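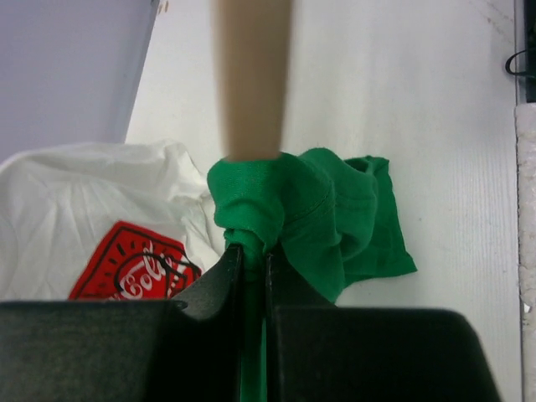

Posted by Hye-jin Noh, Wednesday, 8:40 a.m.
Filed under: Store operations / Catalog

Ticket: Every ring on the site is a size 2

Reported by Nathalie Verstraete, who runs the jewelry counter and was the first to wonder why grown adults were ordering rings for dolls.

Symptom: Customer picks an eternity band, picks a size, pays. Order lands in Lotport as size 2. Customer is charged correctly, thanked warmly, and sent something that would fit a pencil.

8:55 – Asked Nathalie how many had shipped. None, because she reads the packing slips. Put a hold on the ring queue anyway.

9:20 – Pulled the catalog export. 1,273 listings, 698 of them rings. Necklaces and earrings fine. The size menu on the page looks perfect, which is a comfort to no one.

9:45 – Cleared the cache. Cleared it again in case the first time hurt its feelings. Still size 2.

10:30 – Contacted Dosanix, who make the size menu plugin. They suggested clearing the cache.

11:15 – I-seul Hyun noticed that the size column in the export has a new heading, "Ring size (US)". Last week it was "Ring size". Lotport looks for the old name, doesn't find it, and takes the first value in the list. The first value is 2.

11:30 – Asked who changed the heading. I did, in March, on the test copy. The test copy went live on Monday with the new banner.

11:50 – Changed the heading back. Test order for a plain gold band, size 7, came through as size 7. Test order for a half size came through as a half size. Left the hold on until Nathalie had checked the waiting orders by hand against the payment emails.

2:10 p.m. – Hold off. One customer did in fact want a size 2, for a pinky ring, and has been left alone.

Still open: Lotport should throw an error when a column is missing. Request sent. Exports are also capped at 500 rows a file, so check every file if you edit headings, and please tell me first.

Comments (3)

Han-gyeol Ryu: Does this touch the bracelets? They have a length menu from the same plugin.

Hye-jin Noh: No, length is its own column. I haven't improved that one yet.

Soon-im Noh: Can we get the half sizes in order while you're in there? 6.5 still comes after 9.

Recent tickets
Engraving box accepts emoji
Yook courier labels print sideways
Droston card reader asks for a PIN twice
Gift wrap added to refunds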